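Objet : Re: [atelier-suvimside] vieux PC et inventaire de la bibliothèque

Bonjour à tous,

réponse vite fait avant la réunion de 14 h. Le message d'Ásdís d'abord, pour ceux qui l'ont raté :

> Le catalogue de prêt est toujours sur l'ancien poste. 23 partitions de Bach
> notées deux fois, et les fiches Beter sans cote. Est-ce qu'on garde
> le classement par compositeur ou on passe par instrument ?
> Il me faut une réponse avant juillet.
> Ásdís Steinarsdóttir
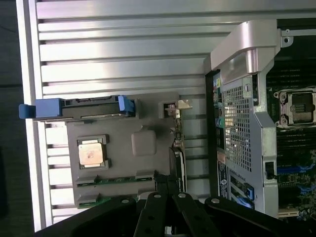

Par compositeur, pour moi. Les élèves cherchent « Bach », pas « violoncelle, duo ». Et puis refaire les cotes de toutes les boîtes, non merci. Par contre séparer conducteurs et parties, ça oui, sinon on range tout en couches, comme ces ailettes d'alu bien parallèles, et on ne retrouve plus rien dessous. Les doublons : garder l'exemplaire le moins annoté, l'autre part au dépôt de Suvimside.

Pour les fiches Beter, j'ai retrouvé le cahier de l'époque. Les cotes y sont presque toutes, au crayon, parfois ilisibles. Je peux en saisir 28 ce soir, le reste plus tard.
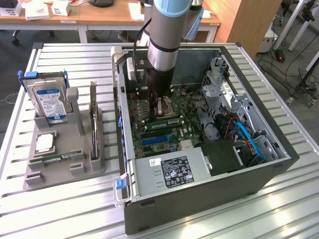
Autre chose, les prêts en retard. 35 partitions dehors, dont 2 depuis l'été dernier (le quatuor Urkance, encore). Je propose un rappel par mail, puis coup de fil. Pas d'amende, on en a déja parlé, ça fait fuir les gens.

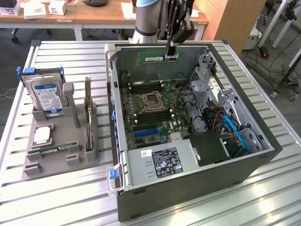

Et les étiquettes : prendre du papier sans acide cette fois. Celles du dernier lot ont jauni, la colle a taché deux couvertures. Ásdís, tu as encore la référence du fournisseur ? Sinon je redemande.

Si quelqu'un tient au classement par instrument, dites-le avant fin juin, après je commence les boîtes.

À +
M.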